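Unit 7: Small Lamps and Big White Tables
Notes for Product Handling and Workspace Light, Mulcahy Building, November

Okay, so last time we got as far as overhead light, and I promised we'd come down to desk level. Please have your worksheet from the Zasten reading next to you, I'm going to keep pointing back to it!

I love desk lamps. I'll say that up front so you can correct for my bias. A ceiling fixture decides for you where the light goes, and a desk lamp leaves it up to you, which is great until you notice how badly most of us aim the thing. I had mine pointed straight at my own screen for the whole first year I taught this course.

Start with the parts. A gooseneck lamp has a base, a stem and a shade (on the worksheet I call the shade the "head", same thing, sorry). The base does more work than people give it credit for. Bend the neck way out to one side and all of that weight wants to tip the lamp over, so a small light base means you have a short safe reach. Try this at home: put the head right over the middle of the base, then bend it outward a little at a time and keep a hand close by. Write down where it starts to feel wobbly. We'll compare in class.

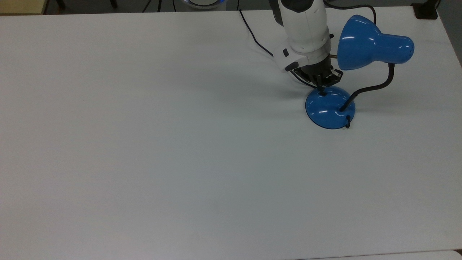
Now the table. White tops are lovely for this unit and also a pain. A shiny white top throws the bulb right back in your eyes, and a matte one spreads the light out so you get a soft glow and much gentler shadows. If you did the Dromberg exercise on a dark surface you'll remember how the light just seemed to vanish into it. Same lamp, same bulb, very different mood. I'd like everybody to try both before you pick a surface for your project.

A word on color, because I got a bunch of emails. A bright blue lamp doesn't give blue light unless the light is passing through something blue on its way to you. The paint on the outside of a shade has no say in it. See-through plastic is another story, and the edges are the fun part: thin spots look paler, thick spots look deeper. Hold a colored plastic cup up to a window and turn it slowly and you'll get what I mean.

Moving a lamp, quickly. Pick it up by the base. I know the neck looks like a handle (it really does, I still grab it sometimes), but pulling on it wears out the bend and after a while the head droops no matter what you do. Switch it off first, let the bulb cool, and check how much cord you've got.

For next time:
Read the Graltitier packet, pages 7 to 12. Skip the table of bulb types, it's out of date.
Sketch your own desk from above and mark where the lamp sits, where your writing hand goes and where the shadow falls.
Bring one small lamp if you have one. I have spares in 792.

The sketch is worth 12 points out of 100 and I grade it for thought, so stick figures and crooked lines are fine by me.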